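Paltden Angled Shoe Tray: Review After a Season by the Back Door

By Refilwe Mahlangu
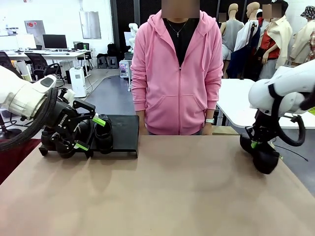
What it is

The Paltden is a one-piece black tray with a bent lip along the front. You set it down at a slight slope and the shoes sit on it with the lip keeping them from sliding off. It has no rails, pegs or moving parts. I bought mine in August for $14, and it has been in use every day since then. I bought a second one for the hall closet a few weeks later, so what follows covers both.

We had been using a Trumness two-tier rack before this. The rack held more shoes but the bars left dents in soft soles, and anything with a small heel dropped through the gaps. I wanted something flat for the dress shoes and didn't much care about capacity.

Setup

You take it out of the sleeve and put it down. One of mine had a protective film on it that came off in strips and took longer than it should have. The edges are finished well enough that I haven't caught a finger or a sock on them. The feet are four small stick-on pads that come on a card, and you have to apply them yourself. Clean the underside first. I didn't on the first tray and lost a pad within a week.

Daily use

Two adult shoes side by side fit with room between them. Two pairs fit if they are narrow. My husband's work boots take up the whole tray and the toes hang over, so those went back on the mat.

The slope is the useful part. Shoes face you, you can see which pair is which, and you can take one by the heel without moving its neighbor. Rounded toes rest against the lip and stay there. Pointed flats ride up over it a little, and if someone bumps the tray they end up on the floor. Sneakers with a lot of tread don't move at all.

On a tabletop it holds steady too. I do my polishing at the kitchen table and have started leaving the finished shoe on the tray while I work on the other one. The lip keeps it from rolling forward and the polish stays off the table. I wasn't expecting to use it for that, but it now gets carried to the kitchen every couple of weeks.

Cleaning

Dry dirt wipes off with a damp cloth. Road salt leaves a white haze that needs a second wipe, and on a black surface you see every bit of it. Fine dust shows as well. If that kind of thing bothers you, buy it in another color. Paltden lists a gray one, which I haven't seen in person.

The lip is open at both ends. Snow melt runs along it and comes out the side onto the floor. For wet boots you want a proper boot tray with a rim all the way around. I have an Engelbrecht one in the garage that does that job, and I wouldn't replace it with this.

Wear so far

There are light scratches where heels get dragged across, visible when the hall light is on and not otherwise. The bend in the lip has kept its shape. I stood on it once by accident, at 118 pounds, and it flexed and came back. I would not do it on purpose.

Compared with the Nustov

My sister has the Nustov version, which is deeper and has a ribbed surface. Ribs hold the shoes better but they collect grit, and she cleans hers with an old toothbrush. The Nustov costs more and it's too deep for our closet shelf. If you have the floor space and mostly wear flats, I'd pick that one over the Paltden.

Who should buy it

It suits someone with a few pairs of dress shoes or everyday shoes and a narrow space to keep them in. A family of five will need several, and at that point a rack is cheaper. The pads should come already attached.

Rating: 4 out of 5. I took the point off for the open ends and the pads.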